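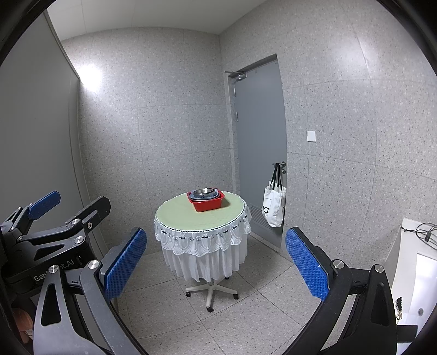

Home Tickets Knowledge Base Status Log out

Ticket 3815: Label printer prints everything twice, except on Tray 2, where it prints nothing
Queue: Warehouse systems
Status: Closed (see last entry, with reservations)

Opened 8:10 a.m.
Every shipping label out of the Bosine comes out in duplicate. Packing noticed when a customer in Ohio got two tracking emails and one box, and wrote to ask where the other box was. There is no other box. Tray 2 produces a cheerful beep and no label.

8:35 a.m.
Restarted the printer. Restarted the print server. Restarted the PC next to the print server, which has no part in printing but was looking smug. Still two labels per order.

9:05 a.m.
Checked the copies setting in Plereo, our order software. It says 1. Changed it to 2 to see if we would get four. We got two. Changed it back to 1. Got two. Plereo clearly regards this field as a place for people to express themselves.

9:40 a.m.
Called Bosine support. Hold message says the average wait is short. Held for 27 minutes. The agent asked me to restart the printer. I said I had. He asked me to do it again while he was on the line, so we listened to it start up together. Two labels.

10:30 a.m.
Looked at the queue on the server. There are two printers installed, "Bosine" and "Bosine (Copy 1)", both pointed at the same address. Plereo sends each job to the default printer and then to anything with a name that starts the same way. This is described in the release notes as smart routing.

10:45 a.m.
Removed "Bosine (Copy 1)". One label per order. Told Packing. Packing asked if it could be two again for the international orders, which need one on the box and one on the paperwork. They had grown to like it.

11:20 a.m.
On to Tray 2. Driver thinks the tray holds 4 x 6 stock. The roll in it is the Kobori return labels, a smaller size. The printer sees the mismatch, beeps, and throws the job away. The beep for "discarded" and the beep for "done" are the same beep. Set the correct size in the driver.

11:50 a.m.
Tray 2 prints, but the text starts halfway down and finishes on the next label. Ran the calibration from the front panel, which feeds out a yard of blank stock and then asks if you are satisfied. Ran it again. Text is now centered.

1:15 p.m.
Test batch of 100 from each tray. All fine, apart from the last label on Tray 2, which was where the roll ended. Reordered the Kobori stock. The minimum order is 3000, so returns are covered until I retire.

2:30 p.m.
"Bosine (Copy 1)" is back. Found the cause: the Privness security agent takes a snapshot of the printer list and restores it after lunch if anything has gone missing. It treats a deleted printer as an attack. Added an exception, deleted the copy again, forced a policy refresh, and waited.

3:30 p.m.
Still gone. Orders printing single from Tray 1, returns printing correctly from Tray 2. International orders now have a "print again" button in Plereo, which was there all along under More – Other – More.

Closing. If the copy comes back, please reopen this ticket instead of starting a new one – the last printer problem has five, and they all say fixed.

Contact the help desk: ext. 27 | © Warehouse Systems | Back to top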